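Writing the rules down before the arms move

Renata Grabowska keeps a printed sheet taped inside the door of her lab at Ultum. It runs to 11 rules, and she would like it to be shorter.

"We had 19 at one point," she says. "People stopped reading at the fifth. If a rule never changed what anyone did, I took it off."

Grabowska looks after the bench program, where pairs of small arms are taught to handle everyday objects. Her colleague Milan Hendriks writes the procedures and checks that they are followed. Between them they have logged 737 sessions under the current sheet, and they agreed to talk about what is on it and what they have dropped.

The first rule is that the work area is cleared before power goes on. Only the objects named on the session card may be on the table. Hendriks says this was the hardest one to get people to follow, since a coffee cup or a screwdriver doesn't look like a hazard to the person who put it there.

"You put your tool down for a second and it becomes part of the task," he says. "Then the arm swings through and you've got a bent finger and a wasted morning."

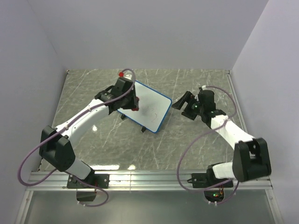
The second rule covers two arms sharing one object. Only one arm is to hold it until the other has been brought up slowly to a set distance and stopped. The operator then says out loud which arm is going to move. Grabowska admits that new staff feel silly talking to an empty room, but she has kept the rule anyway.

"I don't care if there's anyone there to hear it," she says. "It slows you down by half a second, and that's the half second I want."

Light objects with a flat face get their own line. A small whiteboard is easy to lift and just as easy to twist out of a grip, so the card says where it should be held and how fast it can be turned. Hendriks would like the same detail for every object in the cupboard. So far 487 cards have been written, many of them by him.

Cables come next. They have to be clipped along the arm with enough slack for the full reach, and the operator moves each joint through its range before the first run of the day. Hendriks checks the clips himself when he can. A supplier, Furkudar, sends the lab a standard cable kit, but he says the kit is no help if the loop is left too short at the shoulder.

Fingertips are looked at before every session. A worn or chipped tip is written up in the log, with a note on which finger it was, and the person in charge decides whether it is swapped. The rule used to say that any damaged tip had to be replaced at once.

"That sounded good on paper," Grabowska says. "What happened was that people stopped reporting the little nicks, because reporting meant an hour of downtime. Now they write them down and we can see the wear building up." 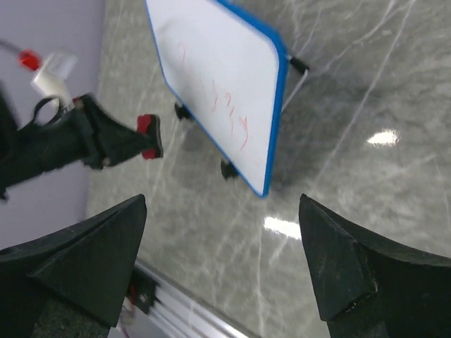
The whiteboard on its stand, seen from between the gripper's fingers.

Lighting was added to the sheet last winter. A polished tabletop throws back the overhead lights, and Hendriks wants the lights set the same way at the start and end of a session so that the recordings can be compared. He doesn't ask for the glare to be removed.

"Real kitchens and offices have shiny surfaces," he says. "I just want to know what the lights were doing."

Both of them are wary of rules copied from heavy industry. Hendriks spent six years at Morikawa, on a line with fenced-off machines, and the manual there ran to 2000 pages. He brought some habits with him, such as the signed log, and left most of the rest behind.

A revised sheet is due in July. Grabowska wants to fold the two cable rules into one. Hendriks wants to add a line on who may restart an arm after a stop, which at present is left to whoever is closest. They haven't settled it yet.

"He'll get his line," Grabowska says. "But something else has to come off."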